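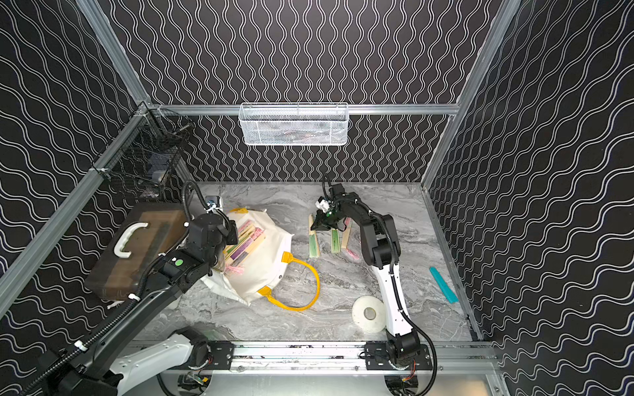

G. Inskip
Payslip deductions come out before you ever see the money, so they don't belong in the budget at all. Start from net pay. If you put gross at the top you will spend the whole month wondering where the difference went.

Hafþór Kragh
Disagree. Pension contributions are a choice and so is the childcare scheme. If they never appear on the sheet you never review them. I list gross, then every deduction on its own line, then net. It adds a few rows and I look at them when the tax year changes.

keith_stockdale
Both of you are answering a different question from the one Marit asked. She has one wage coming in instead of two, paid every four weeks, and a rent that goes out by calendar month. The dates drift. Gross or net doesn't touch that.

Marit Lunde
Yes, it's the dates. I'm paid four-weekly by Drukthorpe and the rent to Haslam goes on the 3rd. Some months the wage lands the day before, some months nearly three weeks before. By November it will land after the rent, and that's the month I'm trying to plan for. There is 3459 in savings and I would like not to touch it.

keith_stockdale
Then do this. Take the annual figure for rent, council tax, energy and insurance, divide by 13, and move that amount into a separate bills account on each payday. All direct debits leave from there. The account needs a float at the start or it will go short in the first cycle.

G. Inskip
How big a float?

keith_stockdale
One month's rent covers most cases. To be exact you list every debit by date for the year, list the 13 transfers, run the balance down the page and find the lowest point. If it goes negative, that's your float.

Đức Trương
I'd ask the landlord to move the date first. Costs nothing. Mine agreed by email.

Hafþór Kragh
Moving the date doesn't help with four-weekly pay – the payday walks through the month whatever date you pick. It helps people on monthly pay.

Đức Trương
Fair point, I missed the four-weekly bit. I'm paid monthly.

Marit Lunde
Would the float have to come out of the savings?

keith_stockdale
It would, but you've only moved it to another account. Put it back on the sheet as an asset if that bothers you.

G. Inskip
I wouldn't. Money that has to sit there to stop the rent bouncing isn't savings any more, and counting it as such is how people end up spending it. Take it off the total and forget it.

Hafþór Kragh
Agree with Gemma on this one. Also check whether the bills account charges for unpaid items. Mine did and I moved.

Marit Lunde
I ran the balance as Keith described. Lowest point is the day after the November rent, and it's less than a full month's rent. I'll set the transfer up from the next payday and leave the insurance on annual payment for now – the renewal quote is 2 pages of small print and I haven't got through it.

keith_stockdale
Monthly insurance usually carries interest, so annual is fine if you divide it in with the rest. Check the APR on the second page.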